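Ticket 219 – play table, loose bricks and cups
Opened by: Liên Giáp
Site: Plinside, upstairs room
Status: open
Priority: low (was medium)

Problem: small bricks keep ending up under the steel cups and then go out with the cups to the wash. Kitchen at Tretell sent back 6 last time. Two more stuck in the drain tray.

Tried so far:
– lidded tub for bricks. Lid is missing since July
– sign on the door, no change
– cups stacked at one end. Stack gets knocked over, back to square one

Checked the table again September 23, 2022. One red 2x2 out on the tabletop, steel cup upside down off to the right of it, brick not touching anything. Please leave cups upside down like that but LIFT EACH ONE before the tray goes out.
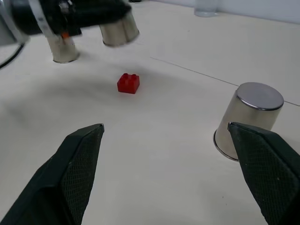 Update from Vinh Lương
Order for 40 new cups on hold till this is sorted. Can we get clear ones insted? Would see a brick right away.

Update from Sơn Vi
Clear ones crack. Had them at Clornumia, went through a box a month. Stay with steel – will bring a shallow tray with a rim for the bricks. Need table width, somebody measure pls

Reply, Liên
88 cm. Measured twice. Tray shoud be narrower than that, kids need elbow room. Leaving ticket open til it's here.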